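Most phone and laptop accessories are sold on one number. For power banks it is capacity, for chargers it is watts, and for cables it is whatever figure fits on the sleeve. I think buyers would be better served by a duller number: how much of the rated output is still there after a year of daily use.

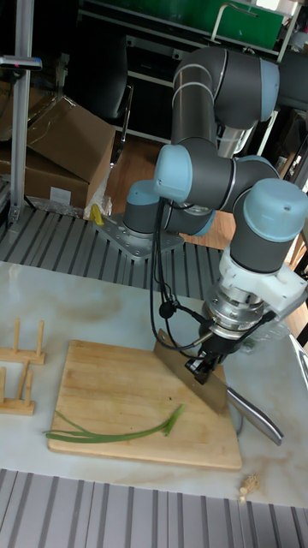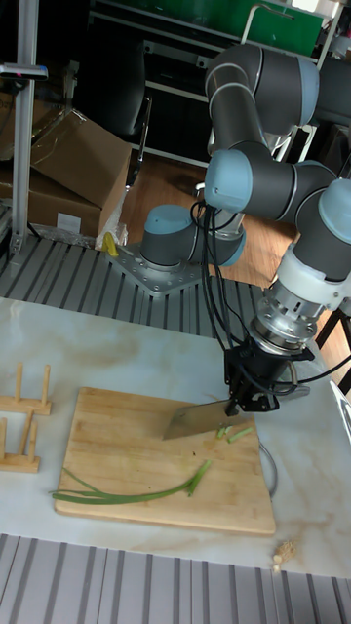
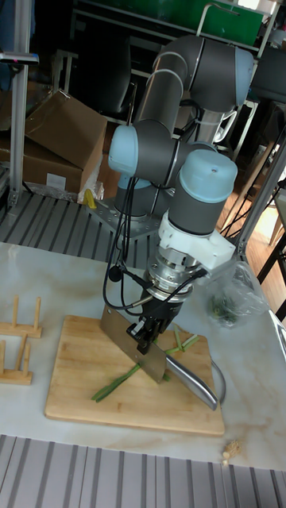 ## What the box tells you

The Drikar power bank on my desk is rated for 200 full cycles "at typical load." The phrase is not defined in the leaflet or on the maker's site. A cycle at a slow, steady draw in a cool room is a very different thing from a cycle at peak output inside a bag. Without the load and the temperature, the figure can't be compared with any other.

The Junusach model next to it claims 400 cycles. It may well be the better product. It may also have been tested at half the current, and a buyer has no way to find out. Two numbers with different units are being printed as if they had the same one.

## What I would print instead

A usable endurance rating needs four things:

- the output level held during the test
- the air temperature
- the number of cycles
- the share of original capacity left at the end

That fits on one line. Test labs already record all of it, and the cost of printing it is close to nothing.

The usual objection is that shoppers won't read it. Many won't. Reviewers will, and so will the people who buy for offices and schools, and those orders are large enough to move a product line. Fuel economy labels were not read closely by everyone either.

## The port is part of the product

Cells get most of the attention, but in my own drawer of dead accessories the cells are rarely at fault. It is the socket. My Simanjuntak wall charger still delivers full power if the plug is held at a slight upward angle. I kept a log of insertions for that unit, and the connection became unreliable at 1178. The printed spec sheet has 2 lines on the port: its shape and its maximum current. Insertion life is missing, and so is the side load it can take.

Flallthorpe at least sells its desk charger with a port board that comes out with ordinary screws. The case is thicker as a result, and it looks dated beside the others. I would still buy it again — a bulky charger that can be repaired costs less over five years than a slim one replaced twice.

Thinness is easy to photograph and endurance isn't. Stores could correct for that by adding a single filter to their search pages, next to the one for color.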